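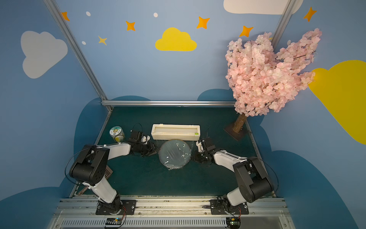

Hoop, cream box and blossom tree against the cloud-painted walls.

Members' Forum: Displays and Painted Backdrops
Posted Sun 4 May by Howard Heywood

Howard Heywood
Members are invited to comment on the blue booth before the July display at Asley. The proposal is to retain the painted walls as they stand, with the yellow and white clouds, the stars and the darker clouds along the bottom. The blossom tree would remain in the back corner on the right. Comments on the table items are particularly welcome.

K. Rutkowska
I support keeping the walls. The orange and yellow stars sit well on the light blue and I would not wish to see them painted over. My reservation concerns the tree. The pale pink is very dense and draws the eye away from the hoop, which ought to be the main item.

Oliwia_N
I must respectfully disagree with Mrs Rutkowska. Without the tree the right-hand side would be all yellow cloud. I would sooner move the jar, as the label is on the lid and visitors standing in front will not be able to read it.

Kacper Kaczmarczyk
May I ask what is intended for the film on the hoop? The white specks are scattered without any pattern. If they are part of the design, a short card should say so. If they are not, I request that the film be replaced before July.

Howard Heywood
The specks are intended. A card will be provided, no longer than 12 words, in keeping with the display rules.

B. Ostrowski
Rule 8 also asks that long items be placed parallel to the back wall. The cream box should be checked against it. I would further ask that the brown slotted tool on the left be put away on the opening day, together with the stick near the front corner.

K. Rutkowska
On the tools I agree with Ms Ostrowski. On the tree my view is unchanged, and I ask that it be recorded.

Howard Heywood
It is recorded. The tree stays for the present. Alternative layouts may be submitted in writing to the Asley office, marked for the attention of Oliwia Nowicki.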